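Jun 14, 2026

Left arm back on the stand. Spent the morning on the gripper cable, which has been catching at the wrist whenever joint five goes past its halfway point. Unclipped it, gave it more slack and let it loop over the top of the wrist. It now clears at both ends of travel with the arm moved by hand and with the motors on. I don't love a loop that size, as it could snag on the other arm when both reach in, but it will do until the printed clips are finished.

Fingers: still on the Wamwood set, the ones with the hooked tip. The flat ones we printed in October are in the drawer under the bench if anyone wants them. They were fine on boxes and useless on anything with a rim.

Task for this week is plates. Pick one up by the edge, lift, move across the table, put it down without dropping it. Started with the light oval ones because they don't matter if they get crushed. Speed limit is at the low setting for all of this. Please leave it there.

Notes from the first session:

- Grip force at 389 (raw units, the driver's own scale) holds the plate but bends the rim. You can hear it creak.
- Dropped it in steps. Below a certain point the plate swings down under its own weight as soon as the arm starts to move.
- Settled on a value between the two and saved it in the config as `plate_light`. Don't use it for the ceramic ones.
- Approach angle matters more than force. Coming in too steep, the lower finger hits the table before the upper one is over the rim.

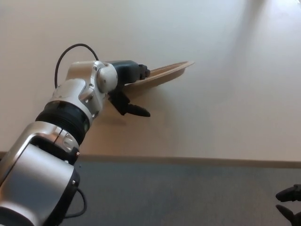 The table height in the config was wrong. It had 812 mm from the old bench, and the white table is lower than that. Measured it at the four corners with the steel rule and it isn't quite level either, with the far left corner roughly 2 mm down. Put card under that foot for now. Changed the height in the config and re-ran the touch-off, and the fingers stopped where they should.

Also found that the Nullthorpe driver board resets its current limit whenever the emergency stop is pressed. So after any stop you get the default limit back, which is far too high for plates. I lost one that way before I worked out what was going on. Added a line to the start script to write the limit again and print it to the terminal. If you don't see it printed, don't run the arm.

The right arm was powered but held still for all of this. It needs the same work on its cable. Its gripper closes slightly off centre, and I think one of the finger mounts has been put on with the wrong spacer. Haven't taken it apart yet.

Parts:

- Arkance order for the cable sleeving hasn't come. Enough left of the old stuff for one arm.
- Need more M3 button heads, the short ones.
- The Stetsiuk bearing in the spare wrist is gritty. Cleaned it and it's no better, so it wants replacing before that wrist goes on anything.

To do next:

- [ ] print cable clips, fit to left wrist
- [ ] check spacers on right gripper
- [ ] proper shim for the table foot
- [ ] try a plate from a stack (expect the fingers to pick up two)
- [ ] handover from left to right, slowly, one hand on the stop

Power off at the wall when I left. The config changes are committed but I haven't copied them over to the laptop, so use the desktop machine until I have.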